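Laundry Room Notes: Linting, Pilling and Color Loss in Cotton Knits

Part 2 of our series on fabric care looks at what a domestic wash does to cotton knitwear over its working life. Part 1 dealt with detergent dosing in hard water. Readers who missed it can still get it from the archive page under the Fivov heading.

Most color loss in a cotton garment comes from abrasion. Dye molecules that were never properly fixed leave in the first few washes, and the bath may be visibly tinted while this happens. After that stage the rate drops sharply. What follows is mechanical: fiber ends are lifted from the yarn, stand up from the surface and scatter light. The cloth then looks paler even where most of the dye is still present. An enzyme detergent containing cellulase trims these ends and can bring back part of the original shade, at the price of a small loss in fabric weight with each wash. 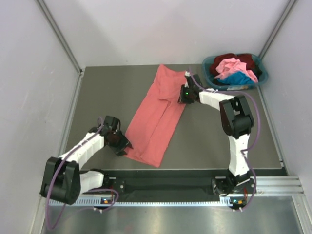 Reactive dyes, the usual class for cotton, bond to the cellulose and hold well against water and ordinary detergent. They hold less well against chlorine, and some reds and pinks are noticeably weaker in this respect than navy or black. Tap water alone carries enough chlorine in certain districts to matter over a season. A salmon-pink cloth and a teal basket show the difference between two kinds of coloring: the cloth takes its color from a dye or a print and will shift with washing, while the basket is plastic, colored through the material itself, and can hold damp laundry without giving anything up to it. Wicker and unsealed wood are less predictable. Tannin stains from wet wicker are difficult to remove from pale cotton and should be treated with an oxygen bleach before the item is dried.

Load size has more effect on pilling than most labels suggest. In an underfilled drum the garments fall further and strike harder. In an overfilled drum they rub against one another without enough water between them. The usual advice for cotton is to leave a hand's width at the top of the drum. For knits we would go a little lower, and turn every piece inside out so that the wear is taken on the side that is not seen.

Spin speed is the second setting to check. A spin of 600 rpm leaves a knit heavy with water but with few hard creases. Higher speeds shorten drying time and press folds into the fabric while it is held against the drum wall. These folds stay in contact with the drum through the full spin and fade along the ridge, producing the pale lines sometimes seen on dark T-shirts. Hand smoothing before drying will take out the crease. It will not restore the line.

Drying should be considered together with the wash. Tumble drying is the largest single source of lint in most households, and lint is fiber that used to be part of the garment. Line drying removes very little fiber but exposes the dye to ultraviolet light. Shade is preferable for strong colors. If a dryer must be used, stop the cycle while the seams are still slightly damp and finish the load on a rack for 2 hours.

Storage is often left out of care guides. Cotton knits should be folded flat, with the fold lines moved from time to time. A stack left in one position through a winter in a room with a window will fade along its exposed edges — the front fold of each piece becomes a stripe when it is opened out in spring. Closed drawers prevent this. Open shelving does not, and a north-facing room only slows it down. 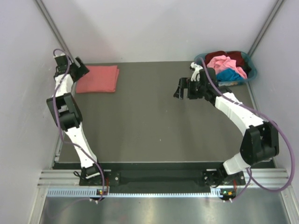

Arnia wrote in after Part 1 to say that the advice on folding knits contradicts what she was taught, which was to roll them. Her view is that rolling spreads the bend over a longer curve and leaves no sharp edge to fade, and that she has kept striped jerseys this way for 12 years without a visible line. She also asks whether softener has any place in the routine.

On the first point the argument is sound. A roll has no hard crease, and for thin jersey it is probably the better method. Heavier knits tend to stretch along the outside of the roll if it is wound tightly, and they take up more drawer space. We will keep the recommendation to fold for anything above T-shirt weight.

On the second, softener coats the fiber and lowers friction, so it does reduce pilling to some degree. It also lowers absorbency, and should be kept away from towels and sportswear. Half the marked dose is enough for most cotton loads.

Part 3 covers wool and wool blends, including the Wirkari hand-wash cycle and the flat-drying method described in the Hämmerli leaflet. It will go out in July. Questions on shrinkage should reach us before then, with the fiber content copied from the care label and the wash temperature used.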